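November meeting, Hamus Street Quilters
Started at 6:40 p.m. in the back room. Notes by Patricio Riquelme.

What a turnout! We had to bring in the folding chairs from the hallway and two people still sat on the cutting table (please don't, the leg is loose again). Last month's minutes were read and approved with one fix: the batting we bought was the 80/20 cotton blend and it was for the group quilt, so anyone who has been saving their share can stop saving it and bring it back.

## Raffle quilt

The top is finished and it is gorgeous. Everyone got to see it held up under the good lights and there was clapping. Final count is 1209 pieces, checked twice by the Drelletti sisters, who did the whole border between them and came in a week early. The corners meet. Even the bottom left one, which we had all quietly given up on.

Backing: long talk about this. The choice was between the plain navy and the small gray print. Navy shows every bit of lint, gray hides it, but navy makes the stars on the front look richer when you fold a corner over. Voted for navy, 14 to 9. Lint rollers will be provided.

Quilting pattern: Mrs. Głowacki offered to do it on her longarm and suggested loose feathers in the open blocks with straight lines in the border. Agreed right away, no vote needed. She'd like the top, pressed, and the backing, washed and pressed, by the end of the month. Please remember the backing has to be at least four inches bigger than the top on every side. We learned this last year.

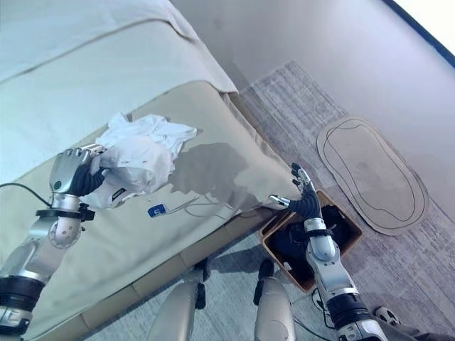 Size came up again, as it always does. The top is a generous queen, and a few members wondered if we should add one more border and call it a king. After a lot of measuring tape and some very cheerful arguing we left it as it is. A queen that hangs well on both sides will please more ticket buyers than a king that barely makes it.

## Money

We have $800 in the account after paying for the room through winter. Ticket printing is still to come out of that. We'll print 1000 tickets this time, as we ran out with two hours left at the last raffle and people were standing there with cash in their hands. Tickets stay at the same price.

Thread order: still waiting. Patricio will call the shop again.

## Baby quilts for the hospital

41 delivered so far this year!! Our best year yet by a mile, and there are more in progress in people's bags tonight. The nurses asked for more in the small size and fewer ties and buttons, please, so stick with machine quilting and nothing that can come off. Flannel is very welcome. If you have a stack of scraps and no plan for them, the rail fence block goes together in an evening, and there are printed directions in the blue folder.

## Workshop

"Curves Without Tears" had a full sign-up sheet before the break. We'll be using the Flaker template set, which the group owns now, and practicing on scraps first. Bring your own machine, an extension cord, a fresh needle and lots of pins. Beginners are truly welcome. Three of us had never sewn a curve before last spring and now you can't stop us.

## Show and tell

Nine quilts, one table runner and a very fine pincushion shaped like a pear. Big applause for the log cabin in all greens, which was sewn completely by hand over two winters. Several people asked how she kept her strips even and the answer was starch, lots of it.

## Other business

- Whoever took home the large cutting mat by mistake, it has a coffee ring in one corner and we miss it.
- The iron is leaking. Motion to buy a new one, passed.
- Snacks next time: A through H, something salty if you can.

Closed at 8:25 p.m., though half the room was still there at nine looking at fabric.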